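**進捗報告:スキンケア製品の広告表示および定期購入条件に関する調査**

提出日:2019年3月5日
提出先:ドレンディエル財団 助成担当 御中
報告者:ガール消費者調査室 キンガ・デアーク(Kinga Deák)

## 1. 対象期間と概要

本報告は、12月の中間連絡以降の作業についてまとめたものです。調査の対象は、通信販売で扱われるニキビ用洗顔料、美容液、保湿剤の計18製品です。広告の文言、成分表示、定期購入の解約条件の三点を調べています。

成分表示の転記は18製品すべてで終わりました。広告文言の分類は17製品まで済んでおり、残る一製品は販売ページが全面改訂されたため、旧版と新版の両方を読み直しています。解約条件の確認は16製品で完了しました。

## 2. 広告文言の分類

文言は「効能の断定」「期間の明示」「体験談の引用」「専門家の推薦」の四区分で記録しています。初めの計画では三区分でしたが、体験談と推薦の扱いを分けないと集計が粗くなるため、作業開始後に変更しました。変更前に分類した分は新しい区分でつけ直してあります。

Dremikの美容液は、商品ページと申込みページで使用期間の書き方が違っていました。商品ページには期間の記載がなく、申込みページにだけ「4週間で実感」とあります。どちらを代表とするか決めかねたため、台帳では二行に分けて記録しました。同じ扱いが必要な製品はほかに見つかっていません。

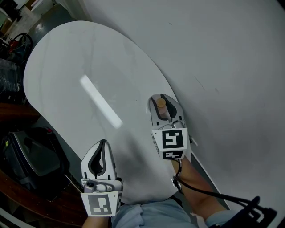 分類は二人が別々に行い、食い違ったものだけを協議で決めています。食い違いが多かったのは「専門家の推薦」で、肩書だけがあり氏名のない推薦文をどう扱うかが主な論点でした。現在は、肩書があれば推薦とみなし、氏名の有無を備考欄に書くことにしています。

## 3. 成分表示

配合量が公表されている製品は少なく、比較できるのは主に表示順です。Vondachの洗顔料は、外箱と公式ページで成分の順序が一致しませんでした。販売元に書面で照会し、外箱が旧処方のものであるとの回答を受けています。ただし切り替えの時期は回答に含まれておらず、再度問い合わせ中です。

香料の記載については、個別名を挙げる製品と「香料」とだけ書く製品が混在しています。本調査では優劣をつけず、記載どおりに転記しました。製品の効果や安全性そのものは調査の範囲に含めていません。

## 4. 定期購入と解約条件

確認した16製品のうち4製品は、解約の受付が電話のみでした。受付時間の表示が申込みページになく、利用規約の末尾にだけ置かれている例もあります。初回価格と二回目以降の価格は、いずれの製品でも同じページに書かれていましたが、文字の大きさと位置には差があります。画面の控えを保存し、台帳の行番号と対応させています。

未確認の二製品は、申込みの途中まで進まないと条件が表示されません。調査用の購入手続きを行う必要があり、費用は既存の購入費の枠内で足ります。

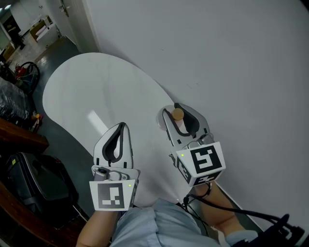
*白い天板の卓上。右側の器具の先に、丸い木製の小さなものが挟まれている。*

## 5. 予算の状況

製品購入費と通信費は計画の範囲に収まっています。翻訳費は、輸入品の添付文書が想定より長かったため計画を上回りました。超過分は印刷費から充てたいと考えています。最終報告書の冊子版の部数を減らし、配布は電子版を中心にします。費目間の流用について、承認をお願いいたします。

## 6. 遅れている作業

利用者への聞き取りが計画より遅れています。募集文に「肌荒れの経験」と書いたところ、製品と関係のない相談が多く届き、対象者の選別に時間がかかりました。募集文は「定期購入を申し込んだことのある方」に改めました。聞き取りの質問票も短くし、請求と解約に関する項目を先に置いています。

肌の状態に関する訴えは、本人の発言として記録するにとどめ、製品との因果関係は判断しません。この点は聞き取りの冒頭で参加者にも伝えています。

## 7. 次の期間の予定

- 残る一製品の広告文言の分類
- 未確認の二製品の解約条件の確認
- Vondachからの再回答の整理
- 聞き取りの実施と記録の匿名化
- 最終報告書の構成案の提出

構成案では、製品ごとの頁を設けず、論点ごとに各製品の記載を並べる形を考えています。製品名を本文に出すか、付表だけに載せるかは未定です。財団のご意向があれば、構成案の提出前にお知らせください。

添付:分類台帳(改訂版)、照会文と回答の写し、費目別支出表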